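Sewing a stepped label patch onto a felt ketchup bottle

Part 2: the label

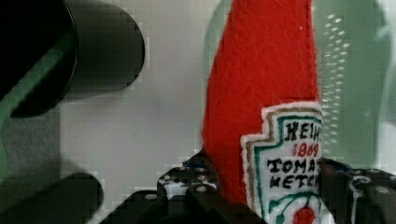
Red felt bottle with the keystone-style patch stitched on. Note the tan or gold line inside the white border, then the green one.

Part 1 covered cutting and stuffing the body. The label is a separate patch, worked flat and attached before the last side seam is closed.

Materials
White felt for the patch, cut oversize
Tear-away stabiliser
Embroidery thread: black, red, green, teal-green, tan
Sharp needle, fine pins
Water-soluble pen
Lint roller

1. Draw the outline on the stabiliser, not on the felt. The shoulders at the top are stepped, so use a ruler and keep every corner square. A rounded corner will look like a mistake once the second line goes in.

2. Work the tan line first, leaving a white margin outside it. The teal-green line follows the same steps further in. I use backstitch for both. Satin stitch is possible but tends to pull the felt on the short edges.

3. Lettering. The maker's name goes at the top in black capitals, the numerals 1869 below it in red with a slight slant, then the two product lines in black. Mark a baseline for each. Start from the middle letter and work outwards, or the last letter will end up against the border.

4. The tomato and its vine go at the bottom. Stitch the tomato before the vine - the curved green lines can then be adjusted to fit round it.

5. Tear away the stabiliser and trim the patch. Allow 2 mm of white outside the tan line. Cut once, with long scissors.

6. Pin the patch low on the body, where the bottle widens. Check it with a little stuffing in place, as the position shifts once the felt is curved. Whipstitch round the edge in white.

7. Roll the red felt to lift lint, then close the seam.

Pattern sizes
The template prints at 125 mm high. For Tanner MacDonald's smaller version, reduce the body and patch together and leave out the lower black line, as letters that small fill in.

Thread colours on the template are keyed to the Fidine chart. Red is 853.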